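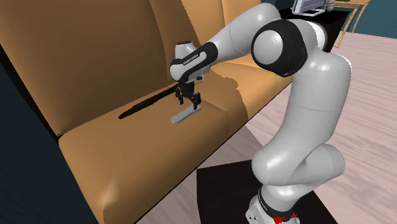

4. Tune the grasp planner on the sofa scene

Search the Turero guide Go

I always start new people on the sofa, with the flat grey object on the seat cushion. Flat things on upholstery are where the planner needs the most help.

4.1 Open the planner tab and load the sofa scene.
4.2 Set grasp samples to 3000. You can go to 4000, but my laptop gets grumpy – yours may not.
4.3 Set approach to "top down" and finger clearance to 70.
4.4 Press Plan, then scrub through the path before you press Run.

Note: I leave the backrest in the collision list. The forearm has to reach across the sofa, so it matters!

Caution: don't copy these settings to a real arm. Section 9 has the speed limits.

Comments (2)

Yurani Cuervo
Where do I save the clearance value? Mine resets every time I reload.

Leif Granström
@Yurani Scene menu, "Keep overrides". I run 100 plans overnight with it on.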